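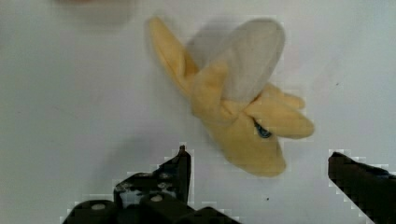 Readers of the first release asked whether soft toys could be left out of the object set altogether. The Ukmont group wrote that the grasp scores for plush items "move more between operators than between methods," and requested a fixed placement procedure before any further results were compared. Section 4 has been rewritten in response.

4. Preparing and Running a Soft-Object Trial

Raneck Grasp Study Guide, revised April 2018

4.1 Purpose

This section sets out the procedure for collecting grasp trials on deformable objects with the Raneck wrist-view method. In this method, the grasp point is chosen from the view between the open fingers, and no overhead view is used. The procedure for rigid objects is given in Section 3 and must not be mixed with this one in a single session.

4.2 Before You Begin

Confirm that the Corkix control software is running and that the arm has completed its homing routine. The work surface should be plain and light in color. Small specks on the surface do not affect the result and need not be removed between trials. Anything large enough to be grasped must be moved out of reach.

CAUTION: Keep hands clear of the fingers whenever the arm is enabled. Press the pause control before touching the object.

4.3 Placing the Object

1. Pause the arm.

2. Shake the object once and set it down on the surface. Do not smooth the fabric or arrange loose parts such as flaps, ears or limbs.

3. Turn the object to the angle given on the trial sheet. For long objects, the angle is measured along the main body. For the peeled banana, ignore the direction of the flaps and use the line from the stem end to the open end.

4. Step back and release the pause control.

NOTE: The object does not have to be centered between the fingers. Offset starts are part of the method, and an object that lies closer to one finger is a valid start provided that its main body is in view.

4.4 Running the Trial

1. Open the fingers to their full width.

2. Select Start Trial. The arm holds its position for 2 seconds while the starting view is recorded.

3. Allow the arm to approach, close and lift without assistance. The lift is held for 24 seconds.

4. Record the outcome as Held, Slipped or Missed. If the object is held by a flap or other loose part only, enter Held and mark the Partial box.

5. Wait for the fingers to open and the arm to return before pausing it again.

A full session consists of 60 trials. If a session is interrupted, resume from the next unused line of the trial sheet. Do not repeat a completed line.

CAUTION: Do not pull the object from closed fingers. Use Release on the Corkix panel – forcing the fingers apart by hand will disturb the calibration.

4.5 Known Limits of the Method

In the Kollár trials, 39 partial holds were recorded on soft objects. Most occurred where a loose flap lay across the body of the toy and the two were treated as one surface. The current version scores the thicker part of the object more highly, but it does not identify flaps as such. Operators should expect partial holds to continue and should report them as they occur.

Shadows between folds may also be read as an edge of the object. Where this is suspected, enter the letter S in the remarks column and continue. Do not change the lighting during a session.

4.6 Submitting Results

Export the session file from the Corkix panel and attach the completed trial sheet. Sessions recorded under the earlier placement rules may still be submitted until the end of June, but they will be reported in a separate table. For objects not listed in Appendix B, include the length and weight of the object with the first session file.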